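The Man Who Wrote the Rules, and Would Like You to Read Them

November 2020

Lalit Chauhan keeps the bench rules for Skoltik's handling lab in a ring binder, on a shelf he can reach without getting up. The first edition ran to 32 pages. The current one runs to 24, and he is prouder of the missing eight than of anything he has built.

"The first version was written by people who were frightened," he says. "It told you to be careful on every page. Careful isn't a rule. You can't check it on a Thursday."

What he wanted was something a tired person could follow. Keep the stop button within reach of whoever is standing beside the arm. Say out loud that you're about to move it. Don't put your hand in to straighten something unless the arm has been stopped, and no, paused doesn't count.

That last one has its own page, in large type. Chauhan says it was the fault of the old software, which used the same colour for both.

His colleague Ragnvald Strand came over from Hedlund, where the rulebook was 300 pages long and lived in a locked cabinet. "We were fully compliant," Strand says. "I never met anyone who'd opened it." He now does the checks at Skoltik, walking the benches with a clipboard and an expression Chauhan describes as Lutheran.

Tubes are most of the work at the moment. They get picked up, turned, racked, and picked up again, and the rules have opinions on all of it. Practice runs are done with empties. Caps go on finger-tight before the arm is enabled. A tube lying on the bench is treated as dropped until a person has looked at it, even if everyone remembers putting it there.

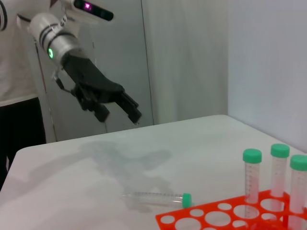

So who is allowed to stop the arm?

Anyone in the room, for any reason, and they don't have to explain themselves until it's standing still. Visitors are told this at the door, before they're told where the coffee is.

Strand says the hard part was getting people to use the privilege. New staff would watch something going wrong with great politeness. He started logging every stop, good and bad, and reading the tally at the Monday meeting as if it were a hockey score. The log has reached entry 849. A fair number of those, he admits, are sneezes.

"I'd sooner have the sneezes," he says.

Not every rule has earned its keep. There was one requiring a second signature to change the gripping force, dropped in August after Chauhan found that both signatures were usually his. There was another about sleeves, which took up a page and a half and defined "cuff." It is now one line, and the definition is gone, though Strand still mourns it.

A supplier, Pakov, has asked for a copy to use as a template. Chauhan sent it with a note saying they should cross out anything they couldn't see themselves doing after lunch. They wrote back asking whether the note was part of the standard.

He's thinking of adding it to the next edition, provided Strand can find something to take out.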